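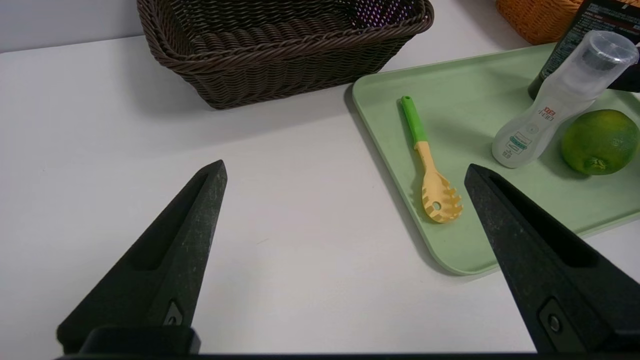 How do you clean a woven plastic basket that has gone sticky?

Fill the sink with warm water and a squirt of washing-up liquid, let the basket soak for ten minutes, then go over the weave with an old toothbrush and rinse it under the tap. Stand it upside down on a towel overnight.

Brown baskets hide the dirt, so they tend to get left. Run a finger along the inside of the rim, where the strands are twisted together, and you will soon know if it needs doing. Crumbs go down between the strands of the floor as well. Turn the basket over and tap it on the bottom before it goes anywhere near water.

Small things roll about in a basket. Tins and tubes are the worst for it, and if one leaks you have the whole weave to clean again. Wipe the base of anything oily before you put it away. I cut a piece of shelf liner to fit the floor of each basket and change it in April.

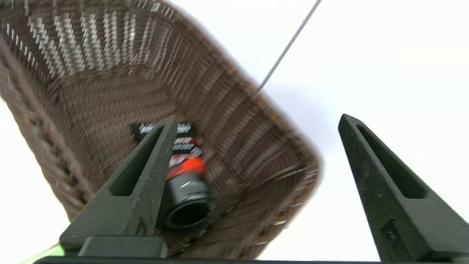
Liner with a bit of grip is better than kitchen paper, which breaks up and works its way into the gaps. Cut it slightly small so that it lies flat.

For things in use while you cook, a plastic tray with a raised rim is easier than a basket. It catches drips and wipes clean in seconds. A spaghetti spoon can lie on it between stirs, and a bottle can stand there without leaving a ring on the table. Lay the spoon with its handle towards you.
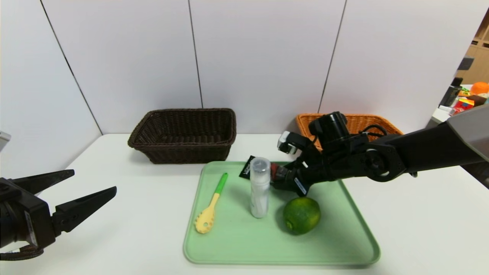 When the meal is over, clear the tray completely before washing it. Packets go back first, as they don't like damp. Dry the rim well, especially the corners.

Esther Laizer wrote in to ask about stains. For tomato, mix 100 g of bicarbonate of soda with enough water to make a paste, spread it on, leave it for an hour and rinse. Test a corner first if the plastic is coloured. Real willow or cane should not be soaked at all. Use a damp cloth and dry it away from the radiator.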